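Why I've gone off the word "upcycled"

2 November 2023

I have a drawer in my apartment that my friends refuse to open. It holds watch straps, zipper pulls, the innards of two clock radios, a bag of typewriter keys I bought at a yard sale, and a whole lot of bent forks. I like this drawer very much. I tell you this so you'll know where I stand before I start complaining, because I'm about to complain about art made from old stuff, and I would hate for anyone to think I'm against it.

I'm for it! I've driven four hours to see a horse made out of shovels. What I've gone off is the word that now gets stuck on every one of these things, and the way that word has started doing the work the art is supposed to do.

In September I went to a group show at the Serau, the old seed warehouse out past Estberg that has been a gallery for the past few years. Big room, terrible parking, very good coffee. There were 182 pieces in the show, and I know that because it was printed on the poster in numbers taller than the title. Every label had the same layout. Name of the piece, then a line telling you what it had been before. Former plumbing. Former bicycle. Former office chair. Then, at the bottom, a little green leaf and the word "upcycled."

I read maybe thirty labels before I noticed I was reading the labels first. I'd walk up, look down, learn that the thing in front of me used to be a filing cabinet, look up, think "huh, so it did," and move along. I was treating the art like a riddle with the answer printed next to it. And most of the people near me were doing the same thing, bobbing up and down like those glass birds that drink water.

One piece stopped me, and it stopped me because the label had fallen off. It was a long, low shape on a shelf, gray and ridged, curled in on itself, and I stood there for a good while with my coat over my arm trying to decide if it was asleep or hurt. I couldn't tell you what it was made of. Some kind of strapping, maybe, or old hose. I didn't care. I felt a bit sorry for it, and I wanted to know if it was all right – and that's a lot to feel about a thing on a shelf in a seed warehouse.

Now, would I have felt that if the label had been there telling me it used to be a garden hose? I really don't know. I think I would have said "huh."
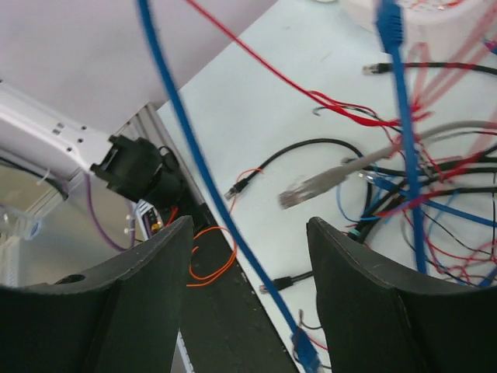
Blue network cable on a white tabletop.

I should be fair about where the word comes from. People who make things out of scrap got laughed at for a long time. If you carved marble you were a sculptor, and if you welded hubcaps you were a guy with a lot of hubcaps. So when a word came along that made the hubcaps sound respectable (even kind of noble), of course people grabbed it. I would have too. It gave shops something to print on a tag and it gave galleries something to put in a grant application, and I'm sure it got a few good artists their rent money.

But look at what it does to the conversation. As soon as a piece is upcycled, you're asked to admire it for being thrifty. It kept nine pounds of metal out of a landfill. Wonderful! My neighbor's porch keeps a lot more than that out of a landfill and I don't pay to stand in front of it. If saving material is the point, then the best piece in any show is the heaviest one, and we could hand out the prizes with a bathroom scale.

And some of it isn't even thrifty. I've watched people buy brand-new gears by the bag to glue onto a hat. There's a supplier called Filow that sells "salvage style" parts, pre-rusted, in a nice tin. I own a tin. They're good parts! The brown is a very convincing brown. But nothing was salvaged, and when those parts end up on a lamp with a leaf on the label, somebody is having a little fib told to them.

What bugs me more, though, is how the word flattens everything. A junk owl that took a person two winters to get right, with the eyes set just crooked enough that it seems to be listening to you, gets the same leaf as a wine bottle with a light bulb stuck in it. I have nothing against the wine bottle. I've made the wine bottle. It took me an afternoon, most of it spent on the wine. They aren't the same kind of object, and a show that labels them the same way is telling visitors there's no need to look any harder at one than the other.

The material does matter, of course it does. Half the pleasure of a good scrap sculpture is that wobble, when the spoon turns into a feather and then goes back to being a spoon. I love that wobble. My point is that I'd like to get there on my own. Let me see the feather first. If I have to be told about the spoon before I've had a chance to look, the feather never gets going, and all I've got is a spoon with a story.

I've been saying versions of this to anyone who'll stand still, and I've had some pushback.

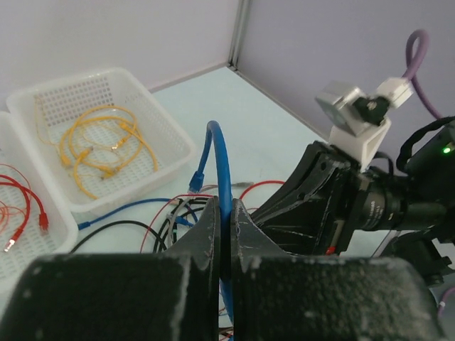

Meijer thinks I have it backward, and that most people come to these shows for the spoon. Take away the label and they'd feel shut out, the way they already feel shut out by a big gray canvas with "Untitled" next to it. The old-filing-cabinet line is a handrail, according to Meijer, and I only want to pull it off the wall because I've been up those stairs before and already know where the steps are.

That one stung, and I've been chewing on it for weeks. It's true that I've seen a lot of shovel horses. It's true that a kid who finds out the dragon is made of bicycle chains is going to go home and look at her own bike in a new way, and I would never want to take that from her. I was that kid, more or less, except that mine was a rooster and it was made of door hinges.

So I've softened, a little. Keep the line about what it used to be. Put it on the back of the card, or on a sheet by the door, or under one of those little flaps they have in children's museums (I would lift every single flap, you know I would). Give people a minute alone with the thing first. And please say who made it in letters bigger than the ones that say what it was made of, which the Serau didn't do on a single label I read.

As for the leaf, I'd drop it. If you cut up an office chair and made something that makes a stranger worry whether it's all right, you don't need a leaf.

I did write and ask them about the gray thing on the shelf, by the way. They wrote back very kindly and offered to look up the missing label for me. I haven't answered yet.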